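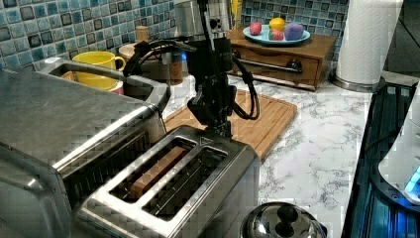
A success rate is the first number anyone will ask you for and the one I trust least. Last year a group reported 200 good grasps out of 300 and wrote a page on how well their policy "generalised". Every one of those grasps was on the same object in the same spot. Think about what has to be right before the toast task even begins: a slice of brown bread standing upright in the left slot, the right slot empty, the gripper just over it, and a shiny chrome body throwing reflections back at whatever vision system you've picked. Change the slot. Does your number hold? If you don't know, you haven't got a number yet.

## Unit 4: What counts as a trial

Write your rules down before you run anything. I mean on paper, handed in, with your group's name on it. At the least they should say:

- where the object may start, and who decides
- what ends a trial (time limit, contact with the counter, a person stepping in)
- whether a dropped slice is a failure or a "reset". It's a failure.
- whether touching the toaster counts against you

Groups using the Brendari controller should log the raw joint readings as well as the summary file. The summary leaves out aborted runs, and I've marked too many reports whose authors never noticed.

## The Rebane task set

Some of you will want to use Rebane because it comes with a score. Fine, but read the scoring sheet. It gives part marks for reaching near the object, so an arm that never picks anything up can look half decent. Report full completions separately.

Skasora's demo clips are on the reading list for October. Watch them with the sound off and note every cut. Then ask how many attempts lie between one cut and the next.

## Hand in

1. Your trial rules, one side of A4.
2. A log of 100 trials, failures included, in the order they were run.
3. A paragraph on the worst failure and what you think caused it. "Lighting" on its own gets no marks.

Lab bookings go through room 329. Bring your own bread.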